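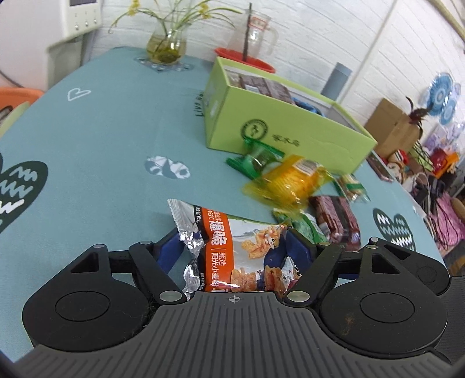 Item 1, silver and white snack bag with orange band, at the packing table.

Snack table check – Burnura break room
Date: 13th February
Checked by: Cúc Triệu
Reviewed by: Hòa Trịnh

1. Outer bag, print legible. OK. "20g" readable on the black strip beside the band.
2. End seals, all packets. OK. Press test done by hand, no air loss.
3. Barcode label on yellow packet. OK, flat and attached.
4. Packets with clear sections, contents checked for crushing. OK. Small green-banded packet has brown contents, accepted.
5. Best-before dates. Open – maroon packet not yet read. Cúc to complete before the box is filled.
6. Allergen sheet in English. Fail. Sheet on file is from September and does not list the wheat flour snack. Replace.
7. Tablecloth clean. OK after wiping.
8. Box weight, limit 1000 g. Reading 987 g, pass. Scale zeroed first.

Comment (H.T.): Item 6 must be closed before release to Wokska. Repeat item 8 if any packet is swapped.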